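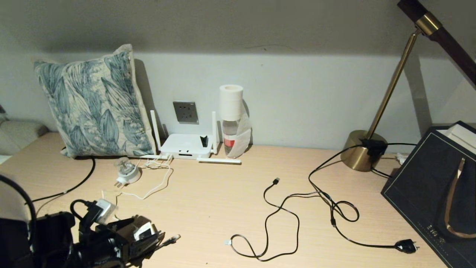 ## Sorting out the desk under the slope

I put this job off for most of the fall. The desk is in the upstairs room where the ceiling comes down low, and it's the only flat surface up there, so everything lands on it. On Sunday I finally gave it an afternoon. These are my notes, mostly so I remember what I decided.

The router has to stay. The socket is right above it on the wall, and the line doesn't reach anywhere else. Marcela Baláž, who had the room before me, tried it on a shelf in the hall for a month and the signal in the kitchen got worse. So it sits on the desk against the wall, and the rest has to fit around it.

The pillow is less easy to defend. It came from Grandora with a matching one, and I like the leaves on it. It takes up a lot of desk for something that can't be written on. But the wall is cold in winter and I lean on that pillow when I'm reading on the gray seat at the end. It stays until spring, at least.

The toilet paper goes back to the bathroom. I use it as tissues when I have a cold. The water bottle goes down to the kitchen. 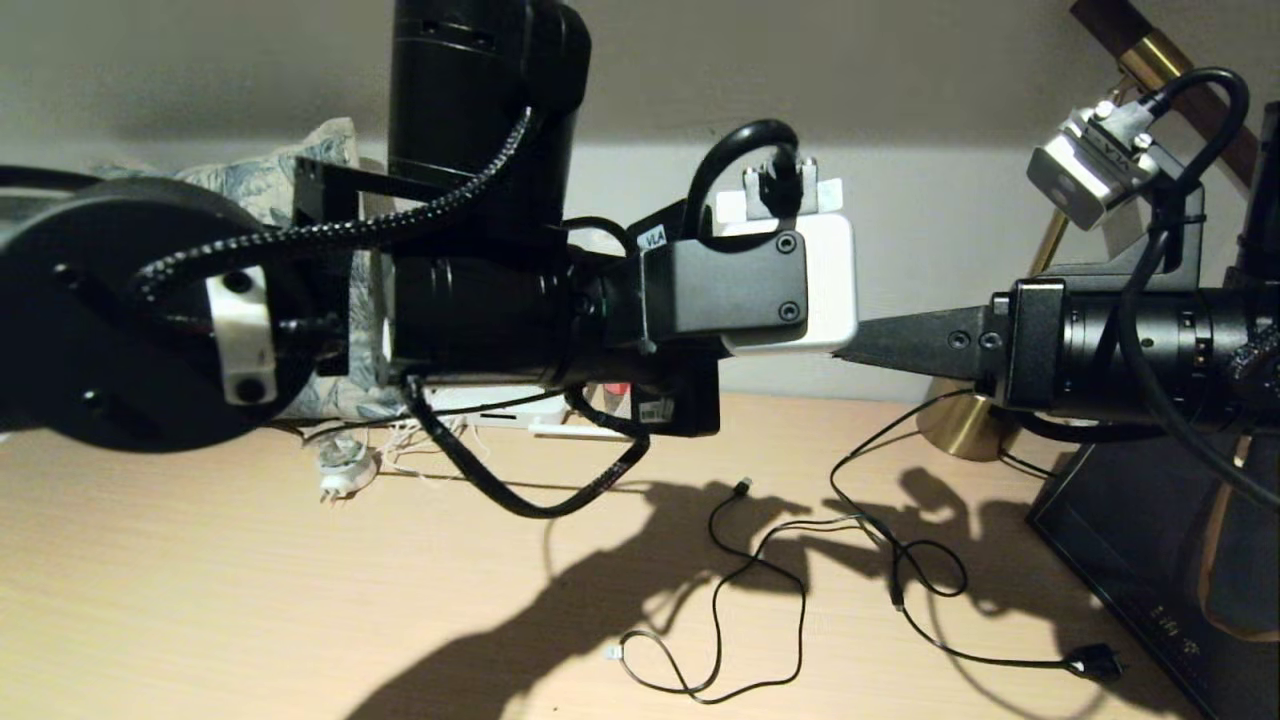 *The blue and white cushion in its usual spot against the wall.*

### Cables

Cables were the main reason for doing this at all. I had three kinds of mess: white ones by the router, a black one running down from under the pillow, and a tangle of thin black charging cable that I had been pushing from one side of the desk to the other.

I started with the white ones. My first idea was to shorten them with twist ties, and I gave that up after two. The ties kept snagging on each other. What I settled on was one loose bundle going off to the left of the router, held with a strip of hook-and-loop tape. I bought a roll of it from Laritz last year for the bikes and there was plenty left. The strip should come off easily when I need to move something, and that matters more to me than having it look good.

The charger is a separate question. I keep it on the desk so I don't have to bend down for it. I may get a short extension with a switch, but the one I looked at had a cord far too long for this, and then I'd have another cable to hide.
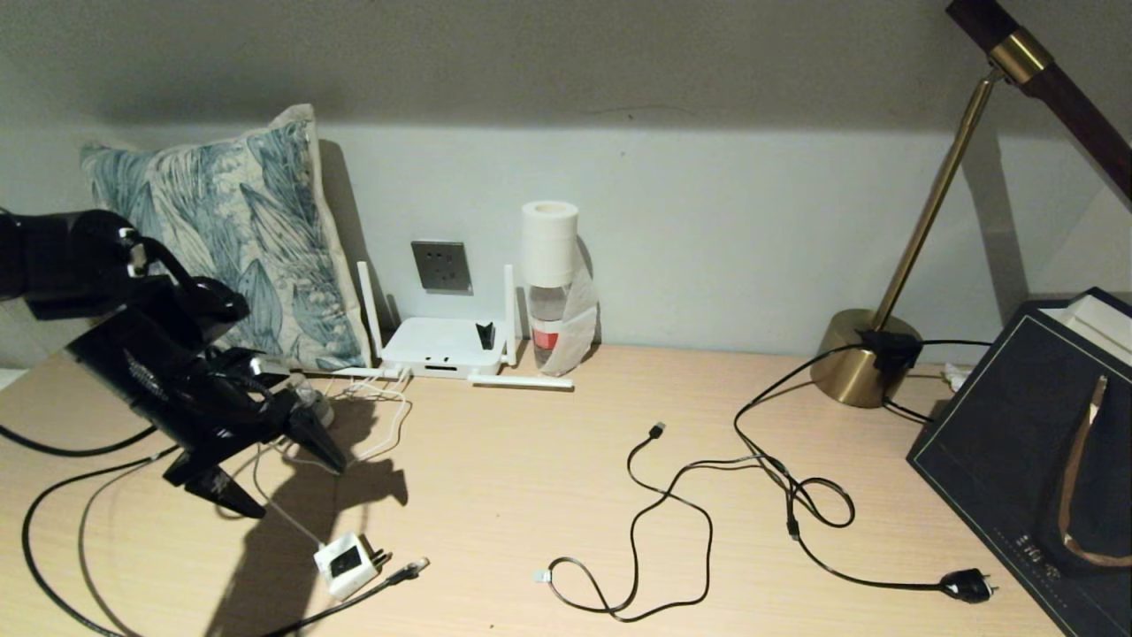

I also thought about moving the desk out from the wall a little and dropping everything down the back. Ľudovít Paulík did that in his office and it does look clean. The trouble is that anything small goes down there too, and with the slope I can't get my head in to look for it. I've lost two pens and a good eraser that way in other rooms. The desk stays flat against the wall.

### The black tangle

I left this for last. Thin cable like this knots if you look away from it, and pulling on the ends only makes the knot smaller. The way I do it is to find the USB plug, leave it lying free, and open up the loops nearest to it first. Then I feed the plug back through, one loop at a time. 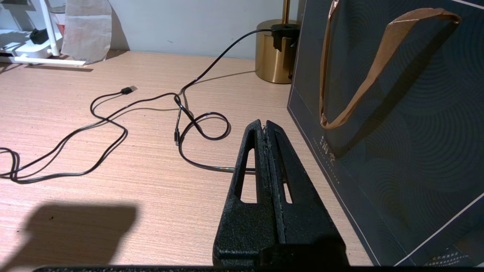 Once a cable is straight I wind it over four fingers and put one tie around the middle. Aniela Michalski winds hers in a figure eight and says they never kink. I tried it and mine came out lumpy, so I'm staying with the plain coil.

Still to do: a small box for the ties and adapters, and a label on each charger. I also want to wipe down the wood properly, all the way to the wall, which means unplugging the router. I'll do that on a weeknight after everyone has finished with the internet.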